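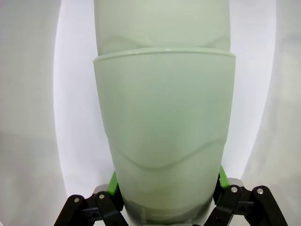 Stacking and Sticking: What Happens to Cups in a Shared Kitchen
Clatstead Student Projects, February
By Shufen Xiao

Print this page | E-mail this page

My project began with a cupboard door that would not shut. The kitchen on our landing at Sondby House is used by 19 people, all of whom own cups and few of whom own the same cup twice. The brief from the design course was to study one everyday object closely for half a term. I had hoped for chairs.

I picked tapered cups with a moulded wavy ridge, the pale green sort, and looked at how they nest. A cup that tapers will always slide into its twin. How far it slides is decided by the angle of the wall, and the part left showing above the lower rim is what you have to grab when you want your tea.

Method. I stacked cups in pairs, left them overnight on the shelf, then pulled them apart by hand and wrote down how annoyed I was. My tutor asked for a proper scale, so annoyance now runs from 0 to 5. I did the same with pairs that had been put away dripping – the house custom.

Results. Dry pairs mostly scored 0 or 1. Dripping pairs were worse, and 2 of them had to be run under the hot tap before they would let go. The ridge gave my fingers something to find but did little to stop the walls meeting. I had predicted the opposite in my proposal, at some length.

Storage. Tall stacks save shelf and fall over. Stacks of 2 waste shelf and stay put. We settled on pairs, upright, on the lower shelf, with the Grureck pans moved up to where the cereal used to live. The cereal owners have written a note about this.

If I did it again I would measure the wall angle before buying the cups. I would also label the test ones, as four went missing in the second week and came back smelling of gravy.

Related projects
Ó Dubhghaill Hall: where the teaspoons go
Drying racks compared
Room 1648 and its one socket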